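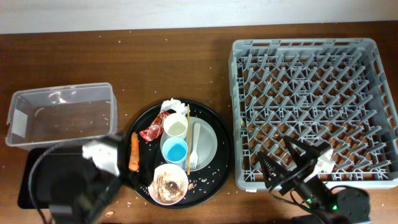
Round serving tray and clear storage bin on a wooden table.

About Gondley

Gondley tests things people buy for the kitchen and then mostly regret. We started in January with a drawer of garlic presses and a suspicion that the reviews we had read were written by people who never washed one. A lot of them probably were.

We work out of two rooms in Canport, above a tile shop. There are 13 of us, most part-time. Vlasta Radulović runs the test kitchen and decides what gets published. She spent 16 years buying stock for a restaurant supplier, and she doesn't trust the word "professional" on a box.

What we do

We buy every item at full price in a regular store. Makers do write to us offering free samples. We send those back, at their cost if they'll pay it and ours if they won't. So far we have published 172 reviews, and 20 of them ended in a clear "buy it." Some readers find that harsh. We think it's generous, having used the things.

We don't give stars. A pan with four stars could be a good pan with a bad handle or a dull pan with a nice one – the number won't tell you which.

What we can't tell you

How long something lasts, beyond the time we've had it. Any site that calls a new kettle "built for life" is guessing. We go back to older reviews when we can, and we put the changes at the top of the page.

Money

Readers pay for Gondley through subscriptions. We don't run ads or take a cut of sales. We were told this wouldn't work, and it may not. If that changes, this page will say so before anything else does.

Corrections go to the Canport office. Please include the name of the product.

Page last updated 2025-02-05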